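News > Member Newsletter > Buildings and Grounds

Search this site Enter keywords

Terrazzo Floor Care at Jorstead Hall: New Schedule for the Fall
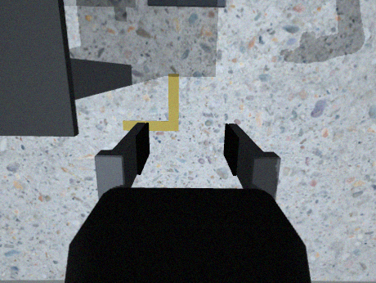

Speckled flooring with a yellow L-shaped piece lying on it.

25 Aug 2018

The Jorstead Cultural Association has adopted a new schedule for the care of the terrazzo floors in the main building. The schedule takes effect when the hall reopens after the summer recess and applies to the lobby, the east corridor and the lower gallery.

The floors were last restored in 2002, when the former carpet was removed from the lobby and the original surface was ground and polished. Since that time they have been cleaned nightly and sealed once a year. An inspection carried out in July found that the seal had worn thin near the main doors and along the route to the coat room. It also recorded 39 small chips, most of them beside the metal divider strips in the east corridor. The surface is otherwise sound, and no section requires replacement.

Repairs to the chips will be made by Magagula Stone Care, which was selected after three bids were reviewed. The firm will match the new fill to the existing mix of marble and cement. Sample pieces have been approved for the lobby and the corridor — the lower gallery has a darker mix, and its samples are still under review.

Under the new schedule, the lobby will be sealed twice a year and the other areas once. Staff will use only a neutral cleaner. Vinegar, bleach and general bathroom products must not be used on any terrazzo surface, including the stair treads.

Groups that rent the hall are asked to observe the following terms, which have been added to the rental agreement. Tables and chairs must be lifted when moved. Tape may not be left on the floor overnight. Carts weighing more than 30 pounds when loaded must use the service entrance on Vumine Street, where protective matting has been laid. Spills should be reported to the front desk at extension 2617.

The east corridor will be closed for five days while the repairs are made. Visitors to the library may enter through the garden door during this period. Closing dates will be posted at both entrances.

Questions about the rental terms may be directed to Tomos Gwynne, Facilities Manager, at the main office.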